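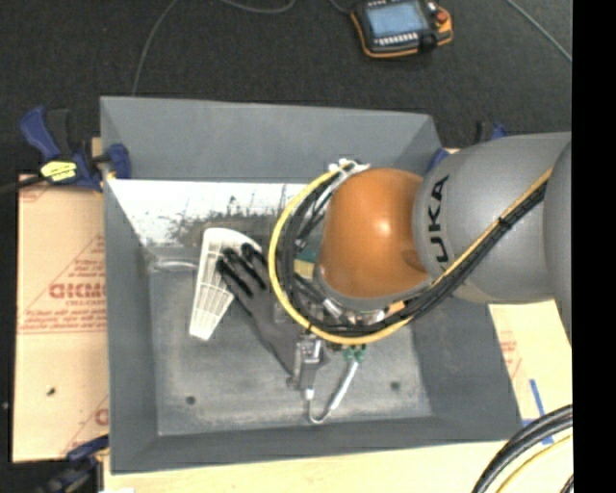
Informe final de proyecto: organización del tiempo fotográfico en bodas de tamaño mediano

Asignatura: Gestión de eventos y servicios de imagen

1. Introducción

En este informe presento el trabajo que realicé durante el segundo semestre sobre las fotografías de grupo en las bodas. El tema me interesó porque el semestre anterior ayudé en un estudio pequeño, Rowbotham, y allí vi que la parte más difícil del día no era la ceremonia, sino el tiempo entre la salida de los novios y el comienzo de la comida. En este tiempo el fotógrafo debe hacer muchas cosas y los invitados tienen hambre, calor o ganas de hablar con la familia.

La pregunta del proyecto es la siguiente: ¿se puede reducir la espera de los invitados si la lista de grupos se prepara de otra manera? Pido disculpas de antemano si alguna expresión no es del todo natural, el español es mi tercera lengua.

2. Contexto

Observé dos bodas. La primera se celebró en la finca Ondano, con ceremonia y banquete en el mismo lugar. La segunda tuvo la ceremonia en una iglesia y el banquete en el hotel Prekmont, al que los invitados llegaron en autobús. Las dos fueron en domingo, lo cual no es lo más habitual, pero en noviembre los precios de los salones son más bajos ese día y las parejas lo aprovechan.

En la boda de Ondano hubo 96 invitados. En la de Prekmont no me dieron la cifra exacta y por eso no la utilizo.

3. Método

En la primera boda el estudio trabajó como siempre. La pareja había enviado una lista con 27 grupos, escrita en el orden en que se les ocurrieron: primero los padres, después los amigos de la universidad, luego otra vez los abuelos con los padres, y así. Yo estuve al lado del fotógrafo con un cuaderno y apunté la hora de inicio y de fin de cada grupo.

En la segunda boda propuse al estudio un cambio en la lista. Los grupos se ordenaron de mayor a menor: se empieza con toda la familia y se van retirando personas, de manera que quien ya terminó puede ir al aperitivo. Las personas mayores y los niños se colocaron en los primeros grupos. Además, se pidió a la pareja que nombrara a un familiar de cada lado para llamar a los demás, porque el fotógrafo no conoce las caras.

Para anotar los datos usé una hoja de cálculo y una plantilla que en clase llamamos Zurnberg, por el nombre del primer ejercicio del curso. La plantilla tiene columnas para el grupo, la hora, el lugar y las incidencias.

4. Resultados

En Ondano las fotos de grupo empezaron a las cinco de la tarde, al lado de la fuente. Los primeros grupos salieron con rapidez. El retraso apareció a la mitad de la lista, cuando hizo falta buscar a los primos del novio, que se habían ido a la barra. Los abuelos de la novia fueron llamados en tres momentos diferentes y en el último ya no quisieron levantarse, de modo que la foto se hizo alrededor de sus sillas. A mí me pareció una de las mejores del día, pero no estaba prevista.

En Prekmont el orden nuevo funcionó bien en la parte de la familia. El grupo más grande se hizo en la escalera de la entrada y después la gente fue bajando poco a poco. Nadie de la familia cercana tuvo que volver. En cambio, con los amigos hubo confusión, porque el autobús llegó tarde y una parte de ellos no estaba todavía cuando se les llamó. El fotógrafo decidió dejar estos grupos para después de la comida, con luz artificial, y el resultado es correcto, aunque los colores de los vestidos son menos fieles.

El total de imágenes entregadas en la boda de Ondano fue de 588, contando ceremonia, grupos, pareja y banquete. La selección de Prekmont no estaba terminada cuando cerré este informe.

5. Discusión

Soy consciente de que dos bodas son muy pocas para sacar una regla general. Los lugares eran distintos, el transporte también, y el tiempo atmosférico ayudó más en la primera. Sin embargo, creo que el orden de mayor a menor tiene una ventaja clara para las personas mayores, que esperan menos de pie.

Otro punto que no había pensado al principio es la lista misma. Varias combinaciones de Ondano eran casi iguales, por ejemplo «novios con tíos maternos» y «novios con tíos maternos y padres». Si el estudio revisa la lista con la pareja dos semanas antes, se pueden juntar algunas sin que nadie se sienta olvidado. Esto requiere tacto, sobre todo en familias con padres separados, donde cada combinación tiene su motivo.

6. Recomendaciones para el estudio

Enviar a la pareja un modelo de lista ya ordenado, con espacios para los nombres.
Pedir el teléfono de los dos familiares que van a llamar a los grupos.
Prever un segundo lugar con techo para las fotos, también cuando el pronóstico es bueno.
No empezar con los amigos hasta que haya llegado el último autobús.

7. Trabajo pendiente

Me falta comparar las respuestas del cuestionario que se mandó a las dos parejas. La de Ondano contestó enseguida y la de Prekmont está todavía de viaje. Cuando tenga las dos respuestas las añadiré como anexo, junto con las hojas de horarios.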